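Walletska Small Laundry and Hanging Set

Data card, version 2

Overview

Walletska is a set of short recordings of tabletop clothing tasks: taking items out of a basket, hanging them on a low rack, taking them down again, and putting them in a bag. The set holds 302 episodes. It was put together to study how light, narrow and easily tangled items are handled next to ordinary household containers. Shirts and trousers are covered in the earlier Setum set and are left out here.

The card lists the objects, the layout rules, the labels and the known problems. Questions about the objects go to Lempi Karppinen, questions about labels and splits to Donnie Urquhart.

Contents of the release

episodes/ — one folder per episode, numbered from 001
labels.csv — one row per episode
objects.csv — one row per physical item, with its inventory code
splits/ — train and test lists
CHANGES — plain text, newest entry first

Objects

Objects fall into three groups. Containers are baskets, trays and paper bags. Supports are the clothes racks. Soft items are straps, loops, belts, ribbons and small garments. Every item has an inventory code in objects.csv, and the code stays with the item for its whole life. If an item is replaced, the replacement gets a new code even when it was bought in the same pack.

Paper bags wear out quickly. A bag is retired when the rim has torn or when it no longer stands up without support. Retired bags keep their codes, and the column "retired" is set to yes. Baskets and racks were not replaced during the work.

Straps and loops were washed once before first use and were not ironed. Creases from packaging are still present in some early episodes. We did not try to correct for this.

Layout rules

The starting layout is drawn from a list of 5 templates. A template fixes which containers are present and which side of the table each one starts on. It does not fix the exact angle, so a basket may stand square to the table or be turned. Racks go toward the back in all templates. Bags are opened by hand before the start unless the label says "bag_closed".

Soft items start in one of two conditions, "hung" or "loose". In the hung condition they are on the bar of the rack. In the loose condition they are in a basket or on the table. Items that are twisted around each other at the start are left that way and marked "tangled".
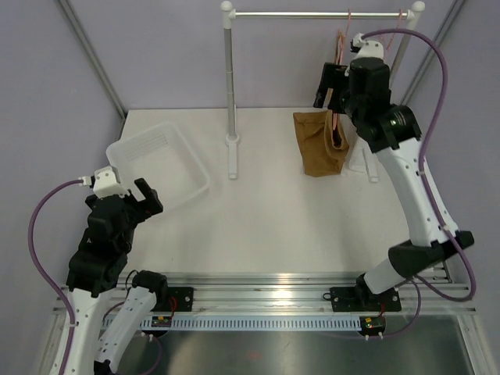
The column "task" takes one of four values: hang, unhang, bag, return. A task counts as complete when every item named in the row is at its target and stays there for the last seconds of the recording. An item that is half in a bag counts as not in the bag. A loop that hangs from the bar by any part of its length counts as hung, even if it has slid to one end.

Episodes in which the rack was knocked over are kept and have "rack_down" set to yes. Episodes in which a bag fell but was stood up again have no separate flag. This was an oversight, and adding the flag would require watching the full set again.

Splits

Items do not cross the split. If a strap appears in train, it does not appear in test. Racks are the exception, as there were too few of them to separate. The split used in the Distergate report is the same as the one here, apart from one duplicate episode removed in March.

Known problems

Thin items are hard to count when they overlap. The item count in labels.csv comes from the setup sheet and may differ from what a viewer would count on screen.

The "color" column was filled in by two people using different words. Pink and rose mean the same thing. Off-white, cream and natural do not, and should be checked against objects.csv.

Frame counts in labels.csv are capped at 3000. Longer episodes were cut at that point and marked "truncated". For the bag task the cut sometimes falls before the last item is placed, and those rows are labeled incomplete.

Related sets

Setum — shirts and trousers, same label format
Sutherland — folding only, older format, no objects.csv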